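How to run a philosophy reading group on a difficult book

A reading group for philosophy works differently from one for novels. People can't rely on having liked or disliked the characters, and a chapter may take three evenings to get through. These steps come from the Prullthorpe group, which meets once a month and has spent most of the past year on arguments for and against free will.

Choosing the text

Pick something short. Our first choice ran to several hundred pages and the group had halved by January. A single essay or one long chapter is enough for two meetings. If the book is a translation, agree on one edition before anyone buys a copy, or you will lose half the evening finding the right page.

Avoid starting with a history of the whole subject. Start with a question, such as whether we can be blamed for what we could not help doing, and find two writers who disagree about it.

Setting the reading

Ten pages a week is plenty. Ask everyone to do three things as they go:

Mark the sentence where the author states the main claim.
Write down one word that is used in an odd or technical way.
Note the first step in the argument they would not accept.

The third is the most useful, and the one people skip.

Running the evening

We start at 7.30 and stop at 9.15. One person opens by putting the author's argument in their own words, in no more than 6 minutes, with no criticism at all. The others may correct the summary but may not attack it yet. Expect this to feel slow the first few times.

After that, go round the room for the marked steps. Write them up where everyone can see them and choose one – only one – to discuss before the break.
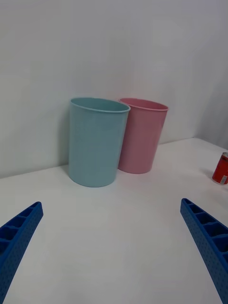 Larasati Krishnan wrote to say that her group in Jirkby tried the silent start and gave it up: people who disagreed with the author stopped listening while they waited their turn. They now let anyone interrupt the summary with a question, provided it begins with "does he mean". She says the talk is livelier and the summaries have got shorter.

That is a fair change to make, particularly with a small group. With more than 10 people I would keep the stricter rule.

When the talk gets stuck

Two people repeating themselves usually means they are using the same word in different senses. Stop and ask each for a definition. If "free" means "uncaused" to one and "not forced" to the other, they may have no quarrel.

If the trouble is that everyone agrees, give someone the job of defending the author's opponent for a quarter of an hour. Ihor Bondarchuk did this for us on determinism and two members changed sides.

Keeping notes

One side of paper per meeting will do. Record the question discussed, the best objection and any page to go back to. Send it out within a couple of days, along with the reading for next time.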